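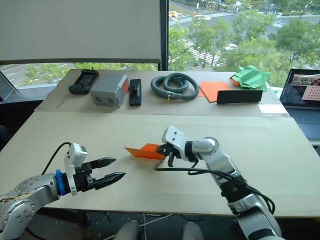 Work on the Ovholm office clear-out moved ahead in August, and the first floor is now sorted apart from the window room. Everything left in that room is being gone through at the table by the window. The back shelf there holds the odd pieces that do not fit any of our packing categories, among them a coiled grey hose with a yellow tag, a grey box with a red label and a folded green paper figure. These need a decision from someone who knows them before they are packed or let go.

Items logged to date: 254. Of these, 91 are to go to the Eide building, and the rest are split between storage at Ernholm and disposal. Fuad Lemma keeps the log and sends a fresh copy to both buildings every Monday.

Paper and craft supplies

Selamawit Negash has been through the colored paper and card. Full packs go to Eide for the children's workshops. Part packs and single sheets, orange and green mostly, will be used up at Ovholm before the move. We had planned to buy new paper for the fall sessions and have taken that line out of the budget.

Electrical and small equipment

This part is behind. Testing was due to finish in the first half of the month, but Uchenna Aliyu was needed at Ernholm for a week and a half – the storage racks there arrived with the wrong brackets. Testing has started again. Anything with a radio or a battery is kept apart until it has been checked.

Spending

We spent 200 dollars on boxes and labels from Zirnby, within the amount agreed. The van has been booked but not yet invoiced. Abrehet Gebreyes will forward the invoice when it comes in.

Still open

We need an answer on the two tall cabinets, which will not go through the Eide stairwell in one piece. Taking them apart would add about 2 hours to moving day. Please also confirm who is to sign for the keys at Ernholm.

Moushumi Marikar
Ovholm office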